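Sorting arm took over the bench work, what do I do with the people who used to do it?
Posted in Small Manufacturing / Shop Floor

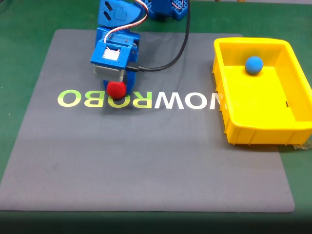
I run the returns and repack bench at Restetti. We take back mixed bins of small foam parts, separate them by color, and put the good ones back into stock. Until February this was done by hand by two people per shift. We now have a small desktop arm doing the color separation into trays, and one operator watching it.

The arm is slower per piece than a person. Over a full shift it comes out slightly ahead, as it does not stop for breaks. Last month it logged 1737 picks between faults on its best run, and 78 on its worst. The faults are mostly missed grips and parts released on the tray rim.

My problem is the operator's job. It used to be sorting. Now it is waiting for a fault, clearing it, pressing resume, and writing a line in the log. Two of my people have asked to move to other benches. One says she goes home more tired than she did when she sorted by hand. The pay grade has not changed and the written job description still says "sorter."

Has anyone reworked this kind of role after putting in an arm? I am looking for what you changed in the tasks, the training and the rotation. I do not need advice on which arm to buy.

Karim Issa

Elias Sabbagh

We went through this at Zodton with a similar bench. Watching a machine that mostly works is a vigilance task, and people are poor at it for long stretches. The tiredness your operator reports is what I would expect.

What we changed:

Rotation. No one stays on the arm longer than 2 hours. After that they go to inspection or packing, where their hands are busy. Complaints dropped within a few weeks.

Alarm. We added a light and a low tone on fault, so the operator does not need to stare at the bench. The operator sits at a second table doing rework and gets up when the light comes on. Check your safety assessment before you do this. A small arm with a soft load is a different case from a large one.

Fault ownership. Our operators used to clear the fault and call a technician if it came back. We trained them to adjust the pick height, re-teach the drop point and check the cable run for snags. Training took two afternoons per person. After that, most repeat faults were fixed at the bench. It also gave us a reason to rewrite the job description and move the grade up one step, and I would do that part first if I were starting over. People noticed that they were doing setup work on sorter pay well before management did.

Log. Replace the free text line with fault codes and a short remark. Ours had 178 entries in the first month and almost all of them said "dropped part." Once we split that into missed grip, early release and rim strike, we found that the rim strikes came from the tray being put back in a slightly different place after each emptying. A pair of stops screwed to the table took care of it - the operators suggested that one.

One warning. If you keep a single person per shift, that person has no one to talk to. Our old sorting pair worked face to face. We moved the arm next to the packing bench for this reason and no other.

akpalu_bench

Agree on the rotation, disagree a bit on the second table. We tried it and people fell behind on the rework, then got blamed for both. If you give them other work, set the rework target low and put it in writing.

Also, keep hand sorting alive. We run one bin a week by hand so new hires learn what a bad part feels like. The arm sorts by color and will happily put a torn one in with the good stock.

zernine

Why not just add a second arm and have one person watch both? That is what we are planning. Haven't done it yet so can't say how it works out.

Karim Issa

Thanks. The tray position point is worth checking, as we empty ours by hand and put it back by eye. I will start with the fault codes and the two hour rotation, and take the grade question to the plant manager with the training list attached. On the second arm: we looked at it, but I want the first one's log cleaned up before anyone has to watch two.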